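From: Domnica Buzatu
To: Fledgate makers list
Date: September 28, 2025
Subject: Re: stall fees + the interview thing

Kevin Castaño wrote:
> Is Drita still doing the small business profiles?
> And did the stall fee go up again?

Hi Kevin, quick one, on my phone –

1. Profiles. Yes still going. Drita has Jarmila next, how she started Zota out of her spare room. 600 words max please, the last one ran way over and I had to cut teh good bits.
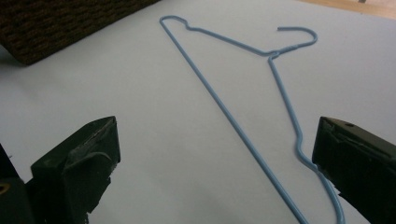

2. Stall fee. No change till February. Nilton has the new form, two pages, sign both. Colour logo if you've got one.

Anyone else want to be interviewed? Reply to me not the whole list. Nina's spot is free now so theres room.

Domnica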